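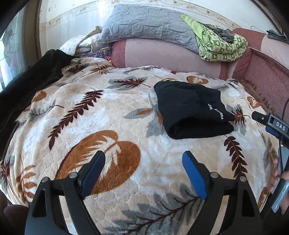
Leaf-print blanket and a folded black garment.

Ludthorpe Lawn Concerts: Questions We Keep Getting

Last updated 31/01/2024

Is it really free?
Getting in is free. Parking is not, if you use the Sovton garage, and the garage does not care that you came for a concert. Street parking on Acharya Street is free after 7 if you can find any. I have found a spot there exactly once.

When does the music start?
The flyer says 7. Last year the flyer also said 7. Plan on a sound check, a speech, and a thank-you to the sponsors before anyone plays a note. If you are bringing small kids, feed them first.

Who is playing?
We have 2 bands confirmed for the opening night in June. A third has said yes by text message, and I don't count that until there's a signature. Names go up on the park notice board once they are signed.

Last year's headliner canceled. Will that happen again?
It could. Amancay Lagos handles the bookings now and has put a deposit clause in the contracts, which should help. Whether a deposit ever made a drummer show up on time is another matter.

Can I save a spot for friends?
You can put a blanket down up to 90 minutes before the start. Before that, it gets moved to the fence. Please don't cover half the lawn for people who "might come by later." We've heard that one, and they mostly don't.

Are chairs allowed?
Low ones, yes. Regular-height chairs go behind the path. If you're wondering whether your chair is low, ask the person sitting behind you.

What about food?
Bring your own or buy from the trucks. We were promised more trucks this year. I'll believe it when they park.

Can I bring beer or wine?
No. The park rules haven't changed, and asking at the gate won't change them.

Are dogs OK?
On a leash, behind the path. Every owner tells us theirs loves music. Some of them plainly do not.

What happens if it rains?
Light rain, we go on. Lightning, we stop. The Sastska Hall is our backup, but it holds 40 people, so it's a backup for the band and whoever is standing closest to the door. We post a decision by 5, and the weather app on your phone doesn't get a vote.

Will there be enough restrooms this time?
The park says yes. It said yes last time too. I'd go before you leave home.

I left something on the lawn. Where is it?
Lost items go to the park office for 7 days. After that they're donated. Ask for Otis Mercado and be ready to say what you lost in some detail, as "a jacket" won't get you far.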